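3.2 Loading heavy items in small top-loading machines

The household survey covered 204 homes in the Serrano and Mastasska districts. Each home kept a laundry diary for 19 days in October, and nine of them agreed to a longer visit in which we followed one full wash from sorting to hanging. This section deals with the loading step, and with denim in particular. Jeans were the item that diary keepers most often named as hard to wash well at home.

Most machines in the two districts are small top loaders set into a narrow gap between walls. The user has to work from the front and bring the clothes up over the control panel and down through the opening. With shirts and towels this takes little effort. A pair of jeans is long and stiff, and it tends to go in as one bundle, with part of it still hanging down the front of the machine. 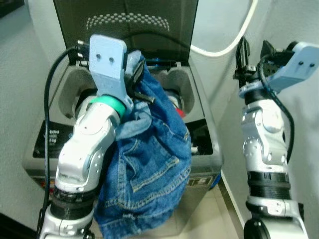
Reading time for this section: 3 min

Figure 4. Jeans at the drum opening of a top loader with a marked capacity of 5 kg. The lid is up and the denim hangs from the opening down past the front of the machine.

We recorded three things for each denim load: whether the items were put in folded, bunched or one leg at a time, whether they were pushed down by hand, and whether anything else was already in the drum. Bunched loading was the usual way in the homes we visited. People told us they did it because it was quick, and several said they had never thought about it before being asked. Smaller items were often left in the drum from an earlier sort and ended up under the jeans.

The rated capacity of a machine was a poor guide to how people filled it. Diary keepers judged a load by eye, and the usual rule was that the drum was full when the clothes came near the rim. For cotton shirts this gave a load well within the rating. Denim takes up less room for its weight, and once wet it is heavier again, so the same rule does not carry over.

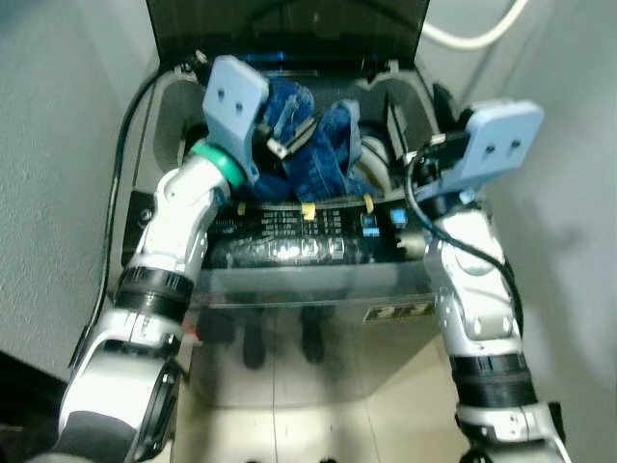
Position in the drum also matters. When the denim is folded over itself and sits mostly to one side, the load starts the spin out of balance, and the user may have to stop the machine and move the clothes by hand. Vanderleia Frota, who ran the Nastuna pilot, advised the homes there to lay each leg along the wall of the drum and to put the waistbands on opposite sides. We used her wording in the instruction card given to the visited homes.

Four homes kept to the card for the whole visit period. The others went back to bunched loading within a few washes, mainly when they were short of time. The diary entries for these homes are treated separately in Section 3.3, together with the Drerley data on spin stops.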